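Nov 23, 2025 - bin teleop, hand guiding vs. remote

Quiet building, so I got a long run at the bin. Wolfram wants a number he can put in front of the Gestumora people, and I keep telling him the number we have doesn't mean what he thinks it means. Writing it down so we can argue from the same page.

Where we are: 1,441 demos on disk since September. Most were done with the remote handset, the rest by somebody grabbing the arm and walking it through the pick. Mohandas did nearly all of the hand-guided ones and his look great on playback. They are smooth and short, with hardly a pause. My remote ones look like a man parking a truck in the dark.

The claim in the Flutico write-up is that smoother demos train a better policy. Maybe. I don't see it in our own runs. With hand guiding, the person is standing right there looking down into the bin with two good eyes. The policy gets what the camera gets. If Mohandas leans over and sees a gap the camera can't see, he goes for it, and the recording has a confident move in it with no visible reason behind it. I don't know how you learn from that except by guessing.

With the remote, if I only look at the monitor, at least I'm stuck with the same bad view. Did 45 that way today, monitor only, chair turned around so I couldn't cheat. Threw out 8. Six were my own fumbles, two were the handset dropping out again (same as last week, swap the battery before blaming the radio).

The view really is bad, by the way. At the moment you most need to see the grasp, the end of the arm is sitting on top of it.
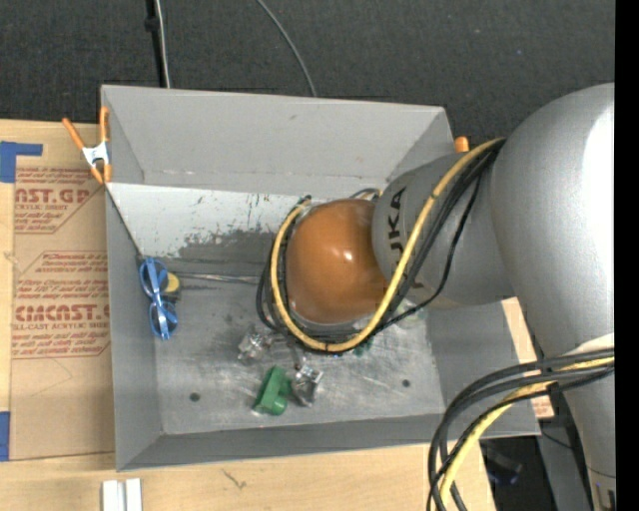 Clear stuff is the worst. Through the camera I go by the glints, and the glints move when the arm moves. On the green piece I know where the edges are and I commit. On the see-through pieces I creep, stop, creep again, and all of that goes into the data as if it were skill. Wolfram would filter out the slow ones. I would keep them for now, at least until somebody shows me that slow is bad and not just ugly.

Also not convinced by the Prultwood idea of mixing both kinds with a tag for each. Fine on paper. But the tag also says who did it, more or less, so we'd be teaching it Mohandas vs. me.

Gounder script still writes the wrong start time if you pause before the first move. Workaround: don't pause.

To do:
- Mohandas to do a remote set, monitor only, same objects
- me to do a hand-guided set, so it isn't all his hands
- check the cable slack near the wrist before either one, I don't like that loop over the bin
- no number to Gestumora until those are in - Wolfram, please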